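Learning to write letters again

October 4, 2023

In February I decided to write letters by hand again, on paper, in my own language and also in English. I had not done this for many years. My last real letter before that was to my aunt Sigrun Kvam, and I think I was still in school.

The reason was a small box. When we moved to Nullholm, I found it behind the winter coats, and inside were letters from my old friend Guilan Feng. She wrote very long ones, with drawings of her kitchen and complaints about the bus. I read them all in one evening, sitting on the floor. Then I looked for the emails we sent each other later, and I could not find even one. They were in an account that I lost.

So I bought a pad of thin paper and 12 envelopes, and I started with Guilan. The first letter took me three evenings. My hand hurt after one page, and my writing looked like it belonged to a nervous child. Also I did not know how to begin. In an email I begin with "Hi" and then say what I want. But in a letter I don't want anything, so what comes after "Dear Guilan"?

In the end I wrote about the weather, and about the new stairs in our building, and after that it went better.
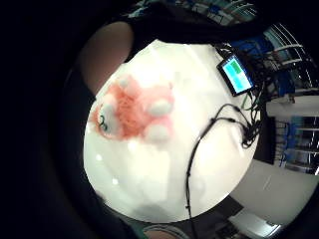 The answer came after five weeks. I had almost stopped looking in the mailbox. She wrote four pages, and she had the same problem with her hand! She asked me about things I wrote and had already forgotten, and this felt strange, like she knew me from an earlier month. I like this slowness now. When I ask a question in a letter, I often know the answer myself before hers arrives.

I now write to four people. Folke Lundgren answers on postcards only, in very small letters, and I need my strong glasses for him. Oda Ljungberg types hers and signs with a pen. I told her it counts — she was worried about it. My aunt does not write back, but she calls me when a letter comes and reads parts of it to me on the phone, with comments.

Some practical things, if you want to try it. I use a ballpoint pen, because ink goes through the thin paper. I write the date at the top and keep a small notebook with one line about each letter, so that I don't tell the same story two times. I don't make a draft anymore. If I make a mistake in English, I cross it out and continue. Guilan says she enjoys the crossed-out words most.

Tonight I owe Folke a letter. He asked for my bread recipe, and I have to find out first how much flour I really use.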